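Fitzgerald Halvorsen
March 4, 2025

3.2 Sorting materials and container choice

The crayon task was chosen because the objects are cheap, familiar and nearly identical in shape. What separates one crayon from the next is color, and color is a matter of judgment at the borders. A purple crayon can go with the blues or with the magentas, and both answers are defensible. We wanted a task in which that kind of disagreement would show up in the finished baskets.

Each layout begins partly sorted. Some crayons are already in the containers and others are left loose on the mat, at different angles and distances. The containers differ in color and in build — mesh in two cases, a translucent bin in the third — and carry no written labels. A group is defined only by what is already inside. Figure 4 gives one such layout.

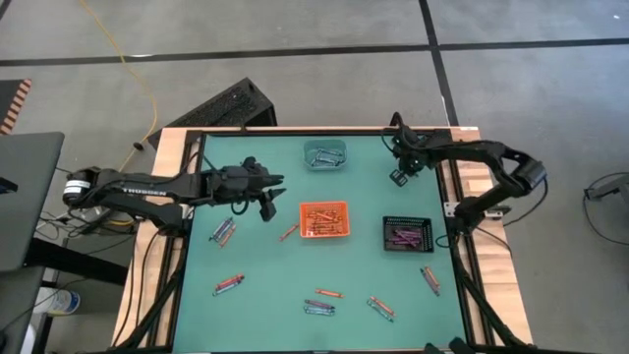
Figure 4. Layout with three containers on the green mat. The black mesh basket holds purple and magenta crayons, the teal bin holds gray-blue ones, and the orange basket holds a mixed heap of red, orange and blue.

3.3 Scoring a mixed container

The orange basket in Figure 4 is the difficult case. Its contents do not agree on a single color family, so a loose orange crayon has an obvious home there while a blue one has two possible homes. We scored a placement as consistent if the container already held at least 2 crayons of the same family. Under this rule both the teal bin and a mixed basket can be correct for blue.

Matching the color of the container itself was scored separately. In the Kistholm pilot, raters often treated an orange basket as a place for orange crayons, whatever it contained. The Jaltari set was therefore built with contents and container color at odds in 17 of its layouts.

Neatness was not scored. Crayons may lie parallel or in a heap, and a crayon resting across a rim was counted as placed if it stayed there when the hand or tool withdrew.

Contact: Fitzgerald Halvorsen, Serkard | © 2025 Serkard. All rights reserved. | Back to top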